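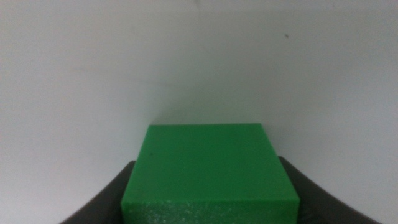
Mivero support replied this morning that slow loss of grip during a hold points to the finger position being read wrong at the controller, and that we should leave the force setting alone until the encoder cable has been checked.

I did that before lunch. The cable on the Sandhu cell had a worn spot where it goes through the wrist clamp. With the arm parked I could make the finger position jump by flexing the cable by hand. That fits what we have been seeing — the controller thinks the fingers moved, backs off to correct, and the part drops.

To answer the message from last night:

> We had another drop on the green blocks, cycle 197 after the
> restart. It let go on the way to the chute and the block landed
> outside the guard, near the walkway. No alarm. The cell kept
> running and made the next pick as if nothing had happened.
> Grip force was set at 28 like always. Should we go to 39 and
> see if it holds?

Please don't go to 39. More force will not help if the position reading is bad, and the finger tips are not rated for it on this arm.

The missing alarm worries me more than the drop. Part-present checking was turned off in the Kinon program in February when we were getting false stops, and it never got turned back on. It is on again as of today. If it stops the cell for no reason, write down the cycle number and leave it stopped until one of us looks at it.

The gap at the bottom of the guard on the walkway side also needs to be closed. Fakley is quoting a kick panel. Until it is in, keep the walkway taped off whenever the arm is in automatic.

The new cable is on order. After it goes in I want 2000 cycles at slow speed without a drop before the cell goes back on second shift.

Does anyone still have the old clamp drawing? The one on the server is for the smaller wrist.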